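**Karaki** est une comédie dramatique de Devendra Katiyar, son deuxième long métrage. Un projectionniste de Prestmont y hérite d'un cinéma de 200 places, dont 35 ont encore un dossier.

## Production

Tourné à Skullham, le film se déroule à Skivham, ville voisine et rivale, qui n'a guère apprécié. Katiyar a tenu à la pellicule, décision que son producteur qualifie toujours de « courageuse ».

## Accueil

Sorti en mai dans 2 salles, *Karaki* a réuni 2217 spectateurs. La critique a loué sa lenteur, le public l'a constatée.
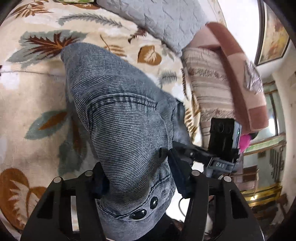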